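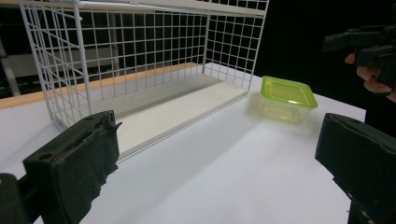
Local > Features > Food & Home

Sep 4, 2021

Share (14) | Print this story | E-mail this story

The lunch shift at Triltgate

By Fitzgerald Pruitt

The kitchen opens at five. By six it smells of onions and everyone has quit talking.

Triltgate is a lunch club. No sign outside, just a side door on Halvorsen Street and a bell that sticks. People sign up by the month, leave a box on the way in to work, pick it up full at noon. That's the whole business. It started in April with 60 members and a borrowed stove. Now there are 220, and a waiting list taped up by the phone.

Fitzgerald Esposito runs it. Twenty years in hotel kitchens, bad knee, loud radio. He wanted out of dinner service. "Lunch people are grateful," he told me, chopping. "Dinner people are on a date."

Menu changes daily and you don't get a say. Monthly price is 105 dollars, which works out cheap if you come every day and not so cheap if you forget. Plenty forget.
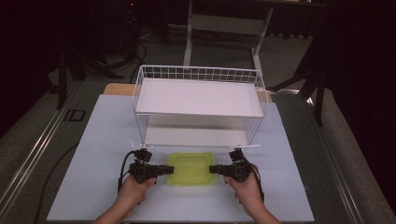
The morning I went it was lentils, roast carrots, a yogurt thing with dill. Rice for anybody who hates lentils. Two cooks, Esposito, and a teenager on dish duty who had been up since four and looked it. Nobody measures. The big pot holds enough for 80 and they fill it three times, near enough, tasting as they go. The second batch came out saltier than the first and got a potato thrown in. Does that work? Esposito says yes. One of the cooks shook her head behind him.

Complaints go in a notebook. I read a few pages. Too much cumin. More cumin please. Where is the soup. Somebody wrote a full page about beets and signed it.
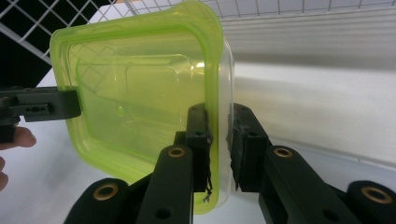
There was trouble in the summer. The landlord, an outfit called Skemudier, wanted the side door shut at ten for deliveries next door, and for two weeks lunches went out through a window. Members lined up in the alley in the rain. Some quit. Most didnt. It got settled over a plate of meatballs, to hear Esposito tell it, and the door is open again untill one.

Print | E-mail | 9 comments 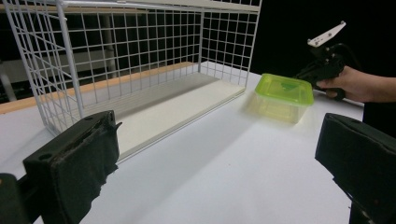
Bringing your own box is the rule, and the rule that gets the most mail. Forget it and you eat standing up, off a plate, with the staff. Esposito won't buy disposables. What he will do is nag people about storage, because a box that lives at the back of a deep cupboard never makes it to work. His advice is an open rack by the door, the white wire kind with the square grid and a flat board in the bottom, so the thing stares at you while you hunt for your keys. Name on the lid and on the base. Lids wander.

Next up, maybe a second kitchen. There's a space over on Werent Avenue, an old shoe repair place with decent drains and no hood. A hood costs real money. Esposito has been to see it four times and has not signed anything.

By quarter past one the pots were soaking. He was already on the phone about tomorrow's chicken.

Share (14) | Comments (9)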